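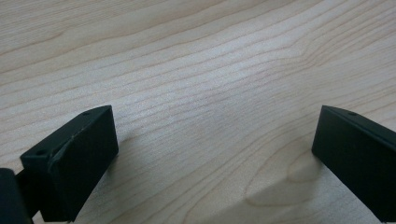
Comparing two sets of fingers for the hand-held grippers

27 Mar 2025

In January I undertook to compare two finger designs for our hand-held grippers and to publish the outcome on this page. The comparison is now complete, and the following is a personal account of it. The views expressed are my own and do not represent a position of the Nirkham workshop, although my colleagues there have read the text and corrected it in several places.

The first set, which we refer to as the Trireck fingers, is the one we have used since the grippers were first assembled. The second set was drawn by Ehsan Tarar under the working name Barroso. It keeps the same mounting pattern and the same opening width, and differs in the inner face, which carries a thin layer of softer material. The stated purpose of the change was to improve the hold on smooth, round objects without adding to the width of the finger.

Each set was used for 146 attempts, giving 292 in total. An attempt consisted of closing the fingers on one object, lifting it clear of the table, moving it to a marked position and releasing it. An attempt was recorded as failed if the object slipped, tipped on release, or had to be steadied by the other gripper. Rafia Soomro and I took turns operating, and whoever was not operating kept the written record.

Of the 292 attempts, 21 were recorded as failed. The greater part of these occurred with the Trireck fingers and involved lids. A metal lid offers very little to a hard, flat face unless the fingers meet it squarely, and an operator working at speed seldom manages that. With the Barroso fingers the same approach was more forgiving, and small errors of angle were absorbed by the softer layer.

Jars were chosen as the main objects for this reason. They vary in height and in the finish of their lids, they are easily replaced, and they show a poor grip at once. The two-tier rack was included so that operators would have to reach under and over an obstruction, a condition under which the bulk of the gripper body matters as much as the fingers.

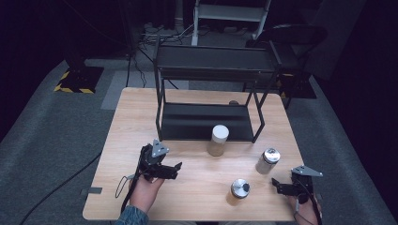
Working with both hands brought out a difference that the single-handed attempts had not. When one gripper holds the body of a jar and the other approaches the lid, the two sets of fingers come close together, and any play in the mounting is felt immediately. The Barroso fingers had slightly more play at the screws. Ehsan has attributed this to the holes in the first printed batch and has since revised the drawing. I have not yet tested the revised version and offer no opinion on it.

The cables deserve a separate remark. Both operators reported that the pull of the cable on the wrist was more tiring than the weight of the gripper. Routing it along the forearm helped for short periods. We intend to try the lighter cable supplied by Etura, although it is stiffer at the connector and may simply move the difficulty elsewhere.

Wear was inspected at the end of the work. The Trireck fingers showed light marks along their edges and were otherwise unchanged. The soft layer on one Barroso finger had begun to lift at a corner and was glued down again. Any group considering a similar layer should allow for its regular replacement and should keep a spare pair ready.

For the present, the Barroso fingers will be fitted to the right-hand gripper and the Trireck fingers retained on the left, where most of the work consists of holding an object still. Rafia would prefer a matched pair and has set out her reasons in the workshop notes. A further 100 attempts with the revised mounting are planned, using the same jars and the same positions on the table, and the record sheets will be made available on request.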